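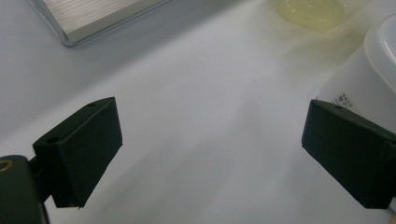

Hand-held gripper, jaws open, over the white table.

How I check when my gripper demos really start and stop

If you've been collecting demonstrations with a hand-held gripper for more than an afternoon, you probably have the same problem I had: a big pile of clips, all of them starting too early and ending too late. The person picks up the gripper, wanders toward the table, thinks for a bit, does the task, then waves it around while looking for the stop button. Train on all of that and your policy learns to wander and think too. Mine sure did.

This page is the trimming routine we use on the Brundela project. I wrote the first version for Vaughan Ruddock, who had just inherited 429 of my clips and was (very politely) not enjoying them. It's been cleaned up a bit, last edited 26/01/2025, and it works well enough that I'd like other people to steal it.

What you need

A recorded clip from the wrist view, the jaw width for every video frame, and the camera pose track if you have one. If you don't have the pose track you can still do most of this, just skip step 4. I keep everything in one folder per clip and call the trimming script Nivex, for reasons lost to time. It's a short Python file, and you could write your own in an evening.

Step 1. Get the jaw width lined up with the video

Do this before anything else! I skipped it once and had to throw away a week of labels. Close the jaws all the way, open them all the way, and do that at the start of every recording. Then find the first fully closed video frame by eye and match it to the lowest point in the width signal. On our setup the width ran 7 frames behind the video, every single time, so now the script shifts it for me and I only spot check.

Step 2. Mark the open stretches

Plot the jaw width over time and you'll see long flat bits at the top. Those are the open stretches. Most of the junk in a clip lives here, but so does the approach, and you want to keep the approach. That's the whole difficulty, really. If you cut every open stretch you end up with a policy that knows how to squeeze things and has no clue how to get to them.

So for now just mark them. Don't cut anything yet.

Step 3. Look at what the camera sees while the jaws are open

For each open stretch I step through slowly and ask one thing: is there a target in view? I don't care if it's blurry or half out of the picture at the top. With a camera that close to the fingers, stuff you're heading for tends to show up near the top edge first and slide down as you get closer.
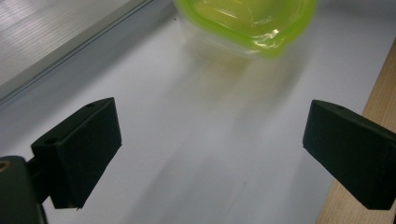

I give each open stretch one of three tags. "Target" means I can see the thing the demo is meant to pick up, even partly. "Clutter" means there are things in view but the one I want isn't there. "Bare" means table and fingers and that's it. Keep the tags this dumb. My first scheme had 11 of them and I couldn't agree with myself from one day to the next, let alone with Vaughan.

A couple of traps here. Clear plastic and glass are easy to miss on a pale table, so turn your screen brightness up. And a shiny table will show you a colored reflection that looks a lot like an object if you're clicking fast. Don't tag the reflection, tag the object.

Step 4. Use motion to find the real start

Take the last open stretch tagged "target" before the jaws begin to close. Now walk backward through the pose track until the gripper is either nearly still or moving away from where the grasp ends up. That's your start point. I add a small pad in front so the policy sees a little of the settling-in.

If you have no pose track, use the first "target" frame in that stretch and live with it. It's rougher, but it's a lot better than the raw clip.

Step 5. Find the end

Easier. Find where the jaws open again after the grasp, let it run until the hand has backed off a little, and cut. If the jaws never close in the whole clip, put it in a separate folder. Don't delete it – I went back to those later and they were handy for training the little target/clutter/bare classifier that does my first pass of tagging now.

Step 6. Check it against an untrimmed run

Please do this one, even if you're in a hurry. Train the same policy twice, same settings, same seed, once on raw clips and once on trimmed ones. On our pick-and-place task at the Geramton bench, the trimmed version finished 79 percent of its trials and the raw one mostly hovered. I'd want to see it on a second bench before I bragged too loudly, and the folks at Luik are setting that up in March.

If your trimmed policy does worse, go look at your start points first. Nine times out of ten I'd cut too close and chopped off the approach. Double the pad, retrain, and see if it comes back.

One last thing about file names: keep the original clip name and stick "_trim" on the end. I used to renumber them. Vaughan still brings it up.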